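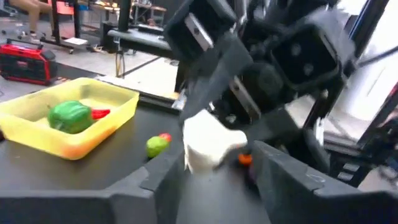
Right wrist view, left arm holding the white block over the table.

Ticket 429
Subject: Handoff drops and late grip on two-arm table
Project: Crichton (student robotics club, sorting and handoff task)
Opened by: Ross Menzies
Assigned to: Gøran Fjeld
Priority: Normal, raised to High on Thursday
Status: Closed, with one follow-up open

Problem as reported

The left arm picks up the white block and brings it over to the right arm. The right arm is supposed to close on it, wait until it has a grip, and then the left arm lets go. On most tries the left arm lets go too early and the block falls on the table. On a few tries the right gripper closes before the block is between the fingers, and pushes it away.

Picking toy vegetables out of the yellow bin and putting them back works fine with either arm. Only the handoff fails.

We demo for the Vonstead school visit in December and the handoff is the main part of it.

What I already tried before opening this:
Restarted both arms and the control PC.
Ran the homing routine on both arms.
Checked the gripper screws by hand. None were loose.
Slowed the whole routine to half speed. It still drops, just slower.

Ross

---

Reply, Gøran Fjeld

Thanks, the half speed test is useful. If it was only the block swinging or slipping, half speed should have helped.

Please send:
1. The run log from one drop and one early close. Not the summary, the full log.
2. The grip settings file for both arms.
3. Which version of Sastomum is on the control PC. It is in the bottom corner of the start window.
4. Whether anyone has changed the wrist camera mounts since the last good run.

Also, please stop changing speed for now. If we change several things at once we won't know which one mattered.

---

Reply, Ross Menzies

Logs attached, and the settings files. Answers:

Version: the start window says build 1031. I thought we were still on 988, but somebody clicked update. I asked in the club chat and it was done the week before the drops started, as far as anyone remembers.

Camera mounts: not touched. The left camera cable was re-routed because it kept catching on the elbow, but the mount itself stayed on.

I put speed back to normal.

---

Reply, Gøran Fjeld

I read through the drop log. The order of events is wrong. It should go:

left in position
right in position
right close
right grip confirmed
left open
left back away

In your log, "right grip confirmed" shows up right after "right close", in the same cycle. The fingers can't have moved that fast. So the software thinks it has a grip when the gripper has only been told to close. The left arm then opens, as it should, and the block falls.

That explains the drops. It doesn't explain the early close, so I am treating that as a separate fault until we know better.

Two tests please, in this order.

Test A: nothing in either gripper. Command the right gripper to close fully. Write down what the grip confirmed line says and when it appears.

Test B: same thing with the white block held between the right fingers by hand. Keep the left arm parked and its motors off, and have one person on the stop button the whole time. Use the block's top corner to hold it so your fingers stay out of the jaws.

---

Reply, Ross Menzies

Did both.

Test A: grip confirmed came up right away, with nothing in the gripper. Repeated it and got the same thing.

Test B: grip confirmed came up right away, before the fingers touched the block.

I ran the same two on the left gripper so we had something to compare. Left is correct. With nothing in it, it never confirms and times out. With the block in it, it confirms after the fingers stop moving.

So only the right side is wrong.

---

Reply, Gøran Fjeld

Good, that narrows it down. I compared the two settings files. On the left, the grip check is set to use motor load. On the right it is set to "command". That means it only checks that the close command was sent.

I think the update did this. Build 988 kept one grip check setting for both arms. Build 1031 keeps one for each arm, and when it converted your old file it filled in the left arm and gave the right arm the default. I can't prove that without the old file, but it fits.

Fix:
1. Close Sastomum on the control PC.
2. Make a copy of the right arm settings file and name it with "old" on the end.
3. Open the original and find the grip check line. Change "command" to "load".
4. Copy the load limit from the left file. The white block is soft enough that the same value should do for both.
5. Save, start up, home both arms.
6. Repeat Tests A and B on the right gripper.

Don't roll back to 988. The old build can't read the new files and you would lose the taught positions for the bin.

---

Reply, Ross Menzies

Setting changed. Test A on the right now times out with nothing in it. Test B confirms after the fingers stop.

One hitch: I first put the load line under the wrong heading and the program would not start. It gave a message that the settings could not be read and no line number. Moved it up to the gripper section and it was fine. Mentioning it in case somebody else does the same.

Handoff runs after the fix: no early release at all. The left arm waits like it should.

Early close is still there. The right gripper closes while the block is still a bit above its fingers. When that happens it now times out with nothing in it, and the left arm just stays where it is with the block. Better than a drop but the handoff still fails.

Raising this to High. We only have the room Thursday and then not again until the week of the visit.

---

Reply, Gøran Fjeld

Understood. The program stopping with the block still in the left gripper is the correct behavior for a failed grip, so leave that alone.

For the early close, look at where the left arm stops. The right arm closes when the left arm reports that it has reached the handoff point. If that point is too high, the right arm will close under the block every time. If it happens only sometimes, the left arm is probably reporting too soon.

Look at the position tolerance for the handoff point. It is in the task file, not in the arm settings. Tell me what it says for that point and what it says for the bin points.

And check for anything on the table under the handoff point. The left arm slows down if it expects to touch something.

---

Reply, Ross Menzies

Tolerance on the bin points is 3 mm. On the handoff point the field is blank. I don't know if it was always blank.

About the table: there was a small orange piece right under where the block comes down. It's one of the sorting pieces. We had been leaving the pieces out between runs, and the round fruit was out next to the bin too. I have put everything back in the bin except the block.

Clearing the table made no difference by itself. I ran it before touching the tolerance, so that is a fair test.

---

Reply, Gøran Fjeld

Blank is the problem, or at least I expect so. A blank tolerance uses the travel default, and that one is wide. It is meant for points the arm passes through on the way to somewhere else. The arm counts as arrived while it is still coming down.

Set the handoff point to the same value as the bin points. Add the settle wait as well. It is the check box next to the tolerance field, and it makes the arm hold still before it reports.

Please keep the table clear anyway. If the block comes down on a loose piece it can turn in the fingers, and then you have a third fault to chase.

---

Reply, Ross Menzies

Tolerance set, settle wait on, task file saved under a new name.

Ran the handoff through the whole Thursday session. No drops and no early closes. The block came down between the right fingers each time, the right side confirmed, the left side opened and backed away.

Then ran the full demo: pepper out of the bin and back, then the chili, then the block handoff. That finished without a stop.

One more thing I noticed and don't know if it matters. The top face of one of the right gripper fingers has scuff marks and a lighter worn patch. It may have been like that for a long time. I haven't seen it affect anything.

---

Reply, Gøran Fjeld

Top face wear won't change the grip. Look at the inside faces, those are the ones that hold the part. If they are smooth or shiny, order a new pair through Fanus, who supplied the first set. Otherwise leave them.

I would like the worn patch watched though. Put a strip of tape over it and run the demo a few times. If the tape gets marked, something is rubbing and we should find out what. I'll open that as a follow-up so this ticket can close.

---

Summary for the log

Fault 1: Left arm released the block too early.
Cause: Right gripper grip check was set to "command" after the move to build 1031 (likely, not proven).
Fix: Set to "load", limit copied from the left arm.

Fault 2: Right gripper closed before the block was in place.
Cause: No tolerance set on the handoff point, so the travel default was used.
Fix: Tolerance set to 3 mm, settle wait turned on.

Changes to how we work:
Ask in the club chat before updating Sastomum on the control PC.
Copy the settings and task files to the club drive before any update.
Run Tests A and B on both grippers at the start of each session.
Clear loose pieces off the table before a handoff run.

Follow-up open: tape check on right gripper finger. Owner Ross Menzies.

Ticket closed by Gøran Fjeld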